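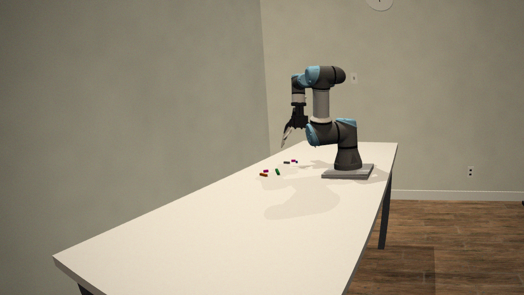 Last changed: Sun 23 August

Rolport tabletop sim kit - README

I've been using the Rolport kit from Plandov for a while now, and these are my notes on what you get for your money. It's all simulated: one arm, one long white table, six colored blocks and a gripper that hangs over them at the start. You unpack it, run the start script and you're in (it took me one evening, mostly downloading!).

What's in the box: 3,000 block-sorting episodes, 135 of them set aside for testing. Each one runs about 90 seconds. The two magenta blocks are both fair game, so "pick magenta" is a real headache for your planner - I like that a lot.

What I don't like: the tiny navy block. My grasps slide off it constantly and the default grip settings are no help. Hildegard Wiegand sent me hers, they're in the grip folder.

Bugs go to Tanner Pelletier at Plandov.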